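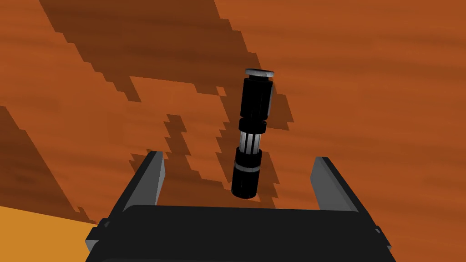
Unit 6: Planning a Multi-Stop Itinerary
Course handout, Certificate in Tour Operations
Module tutor: Bevan Quinlan
Issued April 19, 2021

Purpose of the unit

Students who have completed Units 1 to 5 will be able to cost a single-centre stay and prepare a basic booking file. This unit deals with journeys that include two or more overnight stops, where the order of the stops, the length of each transfer and the opening times of the main sights all affect one another. The worked case runs through the whole unit and will be used again in the written assignment.

Key terms

Gateway: the town or airport at which the group's arrangements begin. The gateway is often not the first place of interest.

Base: a stop of two nights or more from which day visits are made.

Through stop: a stop of one night, chosen mainly for its position on the route.

Open jaw: an itinerary that starts and finishes at different gateways. Fares and vehicle hire charges must both be checked before an open jaw is offered to the client.

Dead leg: a journey made by the vehicle and driver without passengers. It is paid for by someone, usually the operator, and must appear in the costing.

Worked case: Etmont, Clanard and Sadska

The client is a walking and history society. It has asked for a tour for 14 passengers, beginning at Etmont and ending at Sadska, with a stay in the old hill town of Clanard. The total road distance, excluding local excursions, is 372 kilometres. The society would prefer to travel in November, when room rates are lower.

The first draft placed one night in Etmont, one in Clanard and three in Sadska. It was rejected for two reasons. The citadel at Clanard closes at 4 p.m. in the winter season, and passengers leaving Etmont after breakfast would arrive with less than an hour to see it. The second reason concerned baggage. Coaches may not enter the upper town, and luggage has to be moved by a small van that must be booked the day before. Going to this trouble for a single night is poor value for the client and tiring for the group.

The revised draft makes Clanard the base, with three nights, and reduces Sadska to one. The full day gained is given to the Alemneh valley, where the group will walk the lower path between the monastery and the mill village. The upper path reaches 3,000 metres and should not be offered in November — snow is usual by the second week and the refuge is closed.

Transfers

A transfer should be described to the client by its time on the road, with stops shown separately. Distance alone is a poor guide. The section between Clanard and Sadska is shorter than the first leg but takes longer, as the road follows the river and passes through several villages with low speed limits. Drivers' hours must be checked against the regulations covered in Unit 4.

Border and document checks do not arise in this case. Where they do, the planner should allow for the slowest passenger and confirm in writing who will meet the group on the far side.

Costing

The fixed costs of the tour are the vehicle, the driver's accommodation, the guide and the dead leg from Sadska back to Etmont. These are divided by the number of paying passengers. Variable costs, such as rooms, meals and entrance fees, are then added per person. In the worked case the land arrangements come to £298 per person in a shared room, before the operator's margin. Students should note that one free place for the group leader has not yet been included, and should recalculate the figure with 13 paying passengers before the seminar.

Seminar preparation

Read the supplier letters in the unit folder and mark any date on which two services depend upon each other. Prepare a day-by-day outline of the revised draft, on one side of paper, giving departure and arrival times. Be ready to explain what would be changed if the road through the Alemneh valley were closed on the day of the excursion — the hotel in Clanard cannot alter its dinner time.

Outlines should be handed in at the start of the session. Late work will be marked in line with the course regulations.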